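Ondeck flat mop and bucket set: review
By Mackenzie Ross

I bought the Ondeck set in July to replace a string mop that had started shedding. It comes as a bucket with two slots, a flat head on a telescopic handle, and three microfibre pads. You push the head down one slot to wet it and down the other to squeeze the water out. The style has been around for years and plenty of companies sell a version. I paid full price at the hardware store in Vultascombe.

Most of our house is glazed tile, in the light colour every builder was using when the place went up. It shows streaks badly in the afternoon when the sun gets in low from the western side. The laundry is vinyl and the two front bedrooms are timber, so I've used the mop on all of those as well.

Assembly took a couple of minutes. The handle is aluminium and screws together in sections, then twists to lock. The top section worked loose on the first few uses until I wound a bit of plumber's tape around the thread, and it has held since. The instruction sheet is one small page with drawings and no words, and the drawing for fitting the head is wrong way up.

On tile it does a good job. The pads pick up dust and dog hair well enough that I've stopped vacuuming first on weekdays, although I still do it before a proper clean. With plain warm water and a small splash of vinegar there are no streaks that I can find. With the lavender floor cleaner we had under the sink there were streaks everywhere, and I had to go over the lot again. I don't blame the mop for that. Those cleaners leave a film and a flat pad spreads it around evenly.

Grout is another matter. The pad sits across the tile and skims over the grout lines, so anything down in them stays there. I do ours with a stiff brush and bicarb every few months and I'll have to keep doing that. If you have wide, deep grout lines you might be better off with a string mop or a steam mop.

On timber you need to squeeze the pad more than once. One pass through the slot leaves it too damp for boards, in my opinion. Four or five goes gets it about right. The vinyl came up fine.

The bucket is the weak part. The dirty water and the clean water are meant to be kept separate, and mostly they are, but the divider doesn't seal at the bottom and by the end of the kitchen both sides are grey. It's also tall and narrow. I have knocked it over once, on the step down into the sunroom, when it was almost full. There is a drain plug in the corner which is handy if you empty it on the lawn and useless if you empty it in a laundry tub, where the plug ends up facing the wall.

The pads go in the machine with the towels. Don't use fabric softener on them as they stop absorbing. Mine have been washed every week and one has begun to fray along the stitching, though it still grips the head. Replacement packs of three are easy enough to find, but they cost nearly half what the full set does, which I think is steep for what they are. I tried a pack of the Friesen pads that are sold as a universal fit. They're a finger-width short at each end and the corners of the head scrape, so I can't recommend those on anything that scratches.

Before this one I had the Sarncombe spray mop with the trigger and bottle. It was quicker for a small spill and took up less room in the cupboard, but the trigger jammed within the year and the bottle was too small to get through the living area without a refill. The Ondeck is slower to set up and does a larger floor properly. My sister has the Sarncombe in a one-bedroom flat and is quite happy with it.

Storage is a minor annoyance. The handle has a loop for hanging but the head won't fold flat against it, so it sticks out from the wall and catches the broom.

I'd buy it again for a house with a lot of tile. I would want a better bucket, and at the next sale I'll stock up on pads.

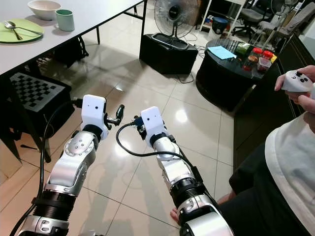
Pads aside, the only running cost so far has been vinegar. I buy the two-litre bottle of plain white and keep it in the laundry with the bucket.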